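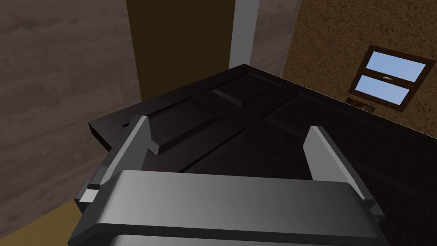

Gripper view over a paneled door, simulated room. Two-finger parallel jaw.

Drendix Door Set - sim demo pack for Rara arms

Teleop demos of door tasks, recorded in sim, ready to train on. 208 room layouts, 2,000 demos total. Every demo comes with the hand view, joint states, gripper width and a task line in plain English.

What you get
- 3 tasks: reach, pull open, push shut
- wall and floor textures swapped per room (wood grain, stucco, flat paint)
- paneled and flat doors, light and dark
- failed tries kept in seperate folder, labeled
- loader script + short readme

Works with: Rara two-finger gripper, fixed or mobile base. Lisell hand NOT supported yet, fingers are modeled different. Planned for December.

Record your own: license includes the Lamrani teleop plugin, 12 seats. Plug in the controller, pick a room, hit record. Files save in the same format as the pack so you can mix them in. Bad take? Hold the back button to toss it, room resets.

Note on dark doors: shadows under the gripper body run deep in some rooms. Leave the lighting randomizer on when you train or the policy gets lazy. Brightness range is set in the config file.

Download only, no disks. Updates free for for license holders. Old v1 files need the convert script, run it once per folder.

Page updated 1/19/20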